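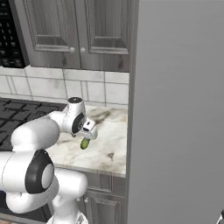
Why did the Gudeta baby post get so many more replies than the tour dates? Fans read the caption as a hint at twins, and most of them came to ask.

December, 4:10 pm

Went through the replies under Gudeta's post by hand. 3509 in total once the repeats were dropped. Sorted them into four groups: congratulations, twin guesses, questions to the label, everything else. Twin guesses is the biggest by a long way. Most quote the same line, "two times the noise in the house."

Kacper Zieliński thinks the line is from the new single. Checked the lyric sheet Vetunus sent over and it isn't in there. Could still be a verse they cut. Asked them, no answer yet.

The Nurkville fan page had the rumor up 43 minutes after the post went live. Eight gossip blogs picked it up from there, and none of them link to the original - they all link to each other. Two have the wife's name spelled wrong in the same way.

Fluseo scored the whole thread as "negative" again. I think it trips on the crying emoji. Switched that rule off and reran the first batch, looks closer to what I get reading it myself. Need to rerun the rest.

To do:

- ask Vetunus about the cut verse
- save copies of the blog posts before they get edited
- Kacper to check the spelling list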